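卡洛（Kalow）织物整理项目阶段进展报告

报送：祖拉（Zular）基金项目管理处
编制：库比亚克（Kubiak）生活服务中心项目组
日期：2022年2月15日

一、总体情况

根据资助协议约定，现将本项目第3阶段执行情况报告如下。本项目旨在改进捐赠及寄存衣物的分拣、展平、折叠与装箱流程，缩短衣物由接收至上架的周转时间，并形成可供同类服务点参照的操作规范。本阶段工作重点由场地筹备转入台面整理环节，各项任务总体按计划推进，装箱环节进度略有滞后，具体情况见第四部分。

二、已完成的工作

（一）接收与登记。本阶段共接收衣物42批，均已完成登记。登记表在原有栏目基础上增设“面料花色”和“缠绕程度”两栏，由接收岗在开袋时填写。原登记表中“备注”一栏填写内容过于随意，后续统计难以使用，现改为固定选项，确有特殊情况的另附说明。

（二）分拣规则修订。原规则要求先按品类、再按颜色分拣，试行中发现，衣物成堆倒出后相互缠绕，过早区分品类会造成反复翻动。修订后的规则改为先将衣物逐件从堆中提起、分离，再判断品类。深色单色衣物与花色衣物分开放置，避免折叠时混叠。修订稿共13条，已于2月初下发执行。

（三）折叠标准。上衣、裤装及小件织物的折叠尺寸已统一，以能够平放入标准箱为准。毛巾类暂沿用旧标准，待下一阶段一并修订。针织类衣物较易变形，现规定一律平折，不得悬挂存放。

（四）人员培训。已组织台面整理岗培训，内容包括提取、抖开、铺平、折叠及归类。培训考核以实操为主，每名参训人员须独立完成一堆混合衣物的整理，考核记录已归档。

三、台面整理环节的观察

本阶段对台面整理环节作了较为细致的跟踪。台面统一采用白色，便于辨认深色衣物的轮廓及散落的小物件。揉皱衣物成堆放置时，最耗时的步骤为首件提取，折叠本身用时相对稳定。提取时如抓取点靠近衣物边缘，布料可自然下垂，后续铺平较为顺利；抓取点落在衣物中部时，布料易成团，往往需要放下重取。

花色织物的情况有所不同。花纹会干扰对领口、袖口位置的判断，操作中较易将两件衣物一并提起。

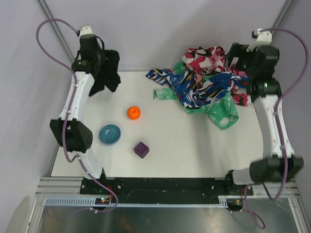
针对上述问题，项目组拟在操作规范中增加“提起后停顿确认”的要求，确认所提取的为单件衣物后，方可移至铺平区。与衣物一同倒出的小物件，应在开始折叠前移至台面边缘，单独登记，不得夹入衣物内装箱。

四、存在的问题

（一）装箱进度滞后。弗克伍德（Vurkwood）仓储点的货架调整晚于预期，部分已折叠衣物暂存于整理间，占用了周转空间。按目前安排，货架调整可于2月底前完成。

（二）返工比例偏高。抽查中有近30件衣物因折叠尺寸超出标准而退回重折，主要集中在厚外套和连帽上衣。现行标准对此类衣物的规定不够具体，需补充图示。

（三）登记口径不一。各班次对“缠绕程度”的理解存在差异，个别批次前后两次登记结果不一致。项目组已着手编写对照说明，拟以实物样例作为判定依据。

五、经费使用

本阶段支出主要用于台面及收纳用具购置、培训和耗材，均在批准的预算科目内列支，未发生科目间调剂。收纳箱采购尾款待验收后支付。支出明细及凭证随本报告另行报送。

六、下一阶段安排

下一阶段将开展以下工作：完成厚外套及连帽上衣折叠标准的补充修订；修订毛巾类折叠标准；在台面整理岗全面执行单件确认要求；待货架调整完毕后，将暂存衣物分批转运至弗克伍德仓储点，并恢复正常装箱节奏。

另有一事项提请贵处审议：鉴于装箱环节进度滞后，项目组申请将原定于本阶段提交的《装箱操作规范》改为与下一阶段报告一并提交，其余交付内容及时限不作变更。如贵处同意，请予书面批复。

库比亚克生活服务中心项目组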